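Reading Room > Staff Diary > Diary of the Archivist

Filed under: Collections Care, Work in Progress

August

The reading room opened at 9:30 a.m. as usual. Two readers were expected and both came. The first continued her work on the tithe accounts and asked for the second volume, which is still with the binder. She was given the microfilm in its place and accepted it with good grace. The second reader wished to see the Dorneck maps and had not been told that the large sheets require a day's notice. The wording on the request form has since been changed.

The greater part of the morning was given to the Worku papers. The family deposited these in the spring, in 20 cartons, and the sorting has now reached carton six. Most of the contents so far are business letters from the seed and grain trade, folded in three and tied in bundles by year. The bundles have been kept as they were found. Where the string had cut into the outer letters it was replaced with cotton tape, and a note of the original order was placed in each folder.

Carton six also held a household account book which does not appear on the deposit list. It covers one winter and part of the following spring, and is written in two hands. The second hand signs only as Uta. There is an Uta in the letters of the same period, a niece of the grain merchant, and it seems reasonable to suppose that she kept the book while her aunt was ill. I have entered this in the catalog as a probable attribution and will look again when the family letters have been read in full.

Ms. Revathi Kandasamy of the conservation studio examined the book before lunch. The sewing is sound. The lower corners of the last gathering are soft with old damp but there is no active mold, and she does not advise treatment beyond surface cleaning and a fitted box. The box has been ordered.

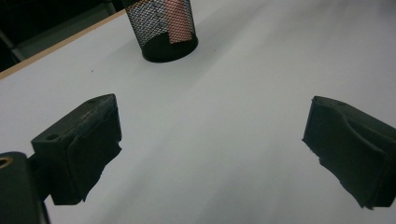 In the afternoon there was a long discussion of reference numbers. The old register stops at item 1306, and everything received after that was given a temporary number in pencil, in several styles, by several people. Mr. Vojtěch Jireš proposed that the pencil numbers be kept as aliases and that a single new series begin with the Worku deposit. I had favored renumbering the whole of the later material. His plan has the advantage that references already in print will continue to work, and it was adopted. He will draft the guidance for staff, and I will check it against the old register.

A letter was received from the parish at Elus, asking whether their marriage register might be returned on loan for an anniversary display. The register may travel only in a locked case and must not be shown open for longer than 30 days. A reply was sent to that effect, with an offer to supply a good facsimile should the conditions prove difficult. The facsimile would be my preference – the hinges are weak, and the page they want lies close to the front board.

The humidity in the lower store rose slightly after the rain and was back within limits by 4 p.m. The reading was entered in the log. The door seal on that side should be inspected before the fall, and a request has been placed with the building office for the second time.

Remaining for tomorrow: cartons seven and eight, the binder's invoice, and the labels for the Dorneck map drawers, which were printed in the wrong size.

6 comments | 20 shares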